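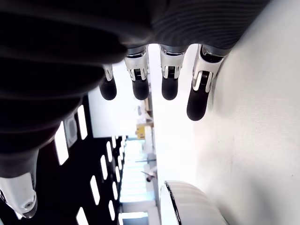
Smooth white, with soft gray toward the edges.

How to arrange one apple and one plate for drawing

Many beginners start with a full basket of fruit and a cloth with folds, and after one evening they are tired of drawing. I recommend to start smaller. One apple and one plate give enough work for 60 minutes, and you will learn from them almost everything that you need later for the basket.

What you need

One apple with more than one color in the skin
One round plate, white or nearly white
A table with a plain top
Paper, a soft pencil and an eraser

Step 1. Clear the table

Take away everything that has a pattern. A white table is very good for this exercise, but it is also a little difficult, because white things on a white ground have only their edges and their shadows to show where they are. If your table is dark, put a large sheet of paper on it. In my kitchen in Plurnumdale I use the back of an old Zarnum wall calendar, which is thick and stays flat.

Step 2. Place the plate first

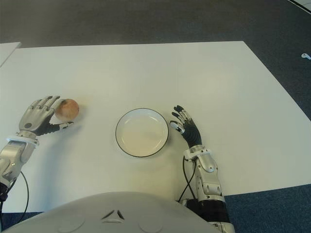

The plate decides the size of your drawing, so put it down before you think about the apple. Move it until it is near the center of the table and you can see the whole circle without turning your head. A plate with a thin black rim, such as the one between the two hands, is easier than a plate without any, as the line helps you to find the ellipse. Keep the apple off the plate for now, to the left side. Draw the empty plate lightly, only the outer line and the shadow under its lower edge. Give this 10 minutes and not more.

Step 3. Choose the side of the apple

Turn the apple slowly and look for the side where the color changes the most. An apple which is red everywhere looks flat in pencil. Stripes are useful: they follow the round form from the top to the bottom, and if you draw them correctly the apple becomes round almost by itself.

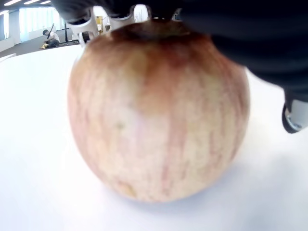 Pinkish-red stripes on pale skin, with a darker blush toward the top.

Small marks and specks should stay in the drawing. I used to turn them to the back, and my apples looked like plastic.

Step 4. Put the apple on the plate

Set it in the center of the plate and let go of it gently. If it rolls, turn it a little until it finds a flat place. Then look at how much of the plate is still free around it. The margin should be wide on every side - a big apple on a small plate leaves no room for the shadow.
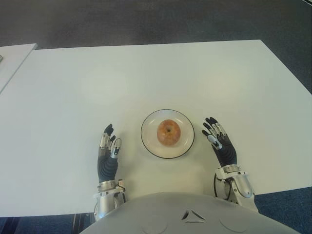

Now decide if you will draw sitting or standing. When you sit, the plate becomes a narrow ellipse and the stem is difficult to see. When you stand and look straight down, the plate is a circle and the stem cavity comes near the middle of the fruit. I suggest to make both drawings, the standing one first.

Step 5. The light

Use one lamp only, or one window. In July I work at 9 in the morning, when the sun is not yet on the table. Check the shadow of the apple before you begin and mark its end with a light point on the paper.

Common mistakes

The rim is drawn with the same pressure all the way. Make it lighter on the side of the lamp.
The stem cavity is drawn as a black hole. Start with gray and go darker slowly.
The apple does not touch the plate. Draw the small dark line where they meet.

For the pencil, a 4B is enough for the whole exercise.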